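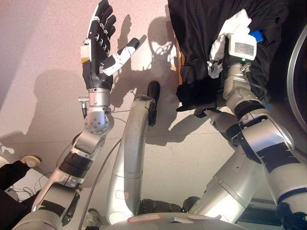 **Thoa Ung**
Founder and workshop lead, Nesiseck

Nesiseck makes and repairs acoustic recorders for people who survey wildlife. Most of our customers are ecological consultants, landcare groups and councils, plus a fair number of people who just want to know which frogs are calling in the back dam.

I started the business after 18 years of field work, mainly on microbats and owls. We sell two recorders. The Storano is a full spectrum bat detector with an external microphone on a 3 metre cable. The Paltodier is a simpler unit for birds and frogs, and it runs on ordinary AA batteries.

Our reference library holds 3,645 labelled calls. Customers can use it free of charge, and we add to it when people send in recordings we can confirm. If the call is a doubtful one we leave it out.

Repairs are done in our own workshop. Microphones wear out first - damp gets into them - so we keep spares for every model we've sold. We also service older detectors from other makers where parts can still be found.

The workshop is closed on Sunday. Hire units for the spring season can be booked from June, with a minimum hire of two nights.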